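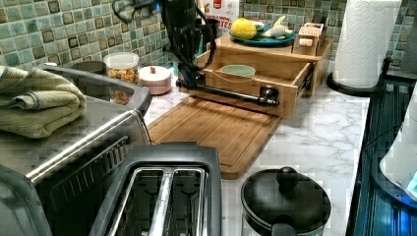 Re: drawer cell, arm faulting on pull

quick answers inline, have to run in a bit

> We have the Plakus arm on the kitchen counter cell and since the
> September firmware it stops with a force fault on maybe one pull in
> 5. Drawer opens partway, arm stops, log says limit exceeded at the
> wrist. Same script as before. Rezeroed the wrist twice, no change.
> Is this the gripper or the drawer?

Could be either, check the drawer first. Take the arm off, pull by hand with a spring scale. If it grabs at the same spot every time its the slide. Ours had crumbs in the rail. Vacuum, dry wipe, no oil, oil just collects more.

Then the handle brackets. Two screws each, they back out after a few hundred cycles and the bar tips when you grab near one end. Mottram had exactly this, 355 pulls and the left bracket was turning by hand. Thread locker, the weak stuff.

Also is the cabinet box fixed to the counter or just sitting there? If it creeps the drawer front isnt where the script thinks it is and you end up pulling at an angle. Rubber mat under it helped us. Clamp is better.

> Should I just raise the force limit?

Please dont. Ours is at 60 and has been since we built teh cell. If you need more than that something is binding.

What the update did change: it reloads the default tool payload on reboot. Filtwood flagged that one on the list a while back. Open the tool page, retype the payload, save, THEN rezero. Other order does nothing, which might be why your two tries didnt take.

> How often do you redo the fingertip pads?

By count, not by date. Last set came off at 2,616 grasps and was pretty shiny by then, should have gone sooner. Flosura pads are ok, clean the old glue off completely or they peel at the corner.

Cable too. Look at where it bends near the wrist with the arm reached down and out, if it goes tight there the wrist sensor reads it as load. Leave slack, retie higher up.

Post the log if it still faults after the payload thing, the whole file not just the last lines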